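Inside the Case: Cable Order in the Desktop Rebuild

By Aiguo Fan
June 10, 2020
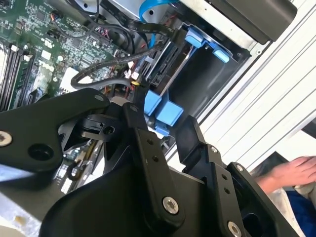 Most faults in a refurbished desktop trace back to seating. A drive that drops out under load is usually a drive with a half-latched data cable, and swapping the drive does nothing for it. The bench at Ideck keeps a log, and of the last 103 machines returned after sale, 40 needed only a connector pushed home.

The Ideck procedure has seven steps. Power leads go in first, the heavier ones along the chassis wall. Data cables follow. SATA cables tolerate a gentle curve between board and drive bay – a tight fold at the plug does not hold up. Braided cable is stiffer than it looks and needs a longer loop. Small fan and switch leads go last, and they are tied only after the machine has started once.

Memory is reseated on every unit, whether or not it tests clean. Both latches should close without help from the thumb.

Siriwardena, which sells parts to the shop, lists its latching SATA cables in two lengths. The shorter suits a compact case. In a full-size tower it pulls on the board connector, and Ideck stopped ordering it last August.

Labels are printed on plain tape, one at each end. Drive numbers match the port numbers on the board, starting from zero.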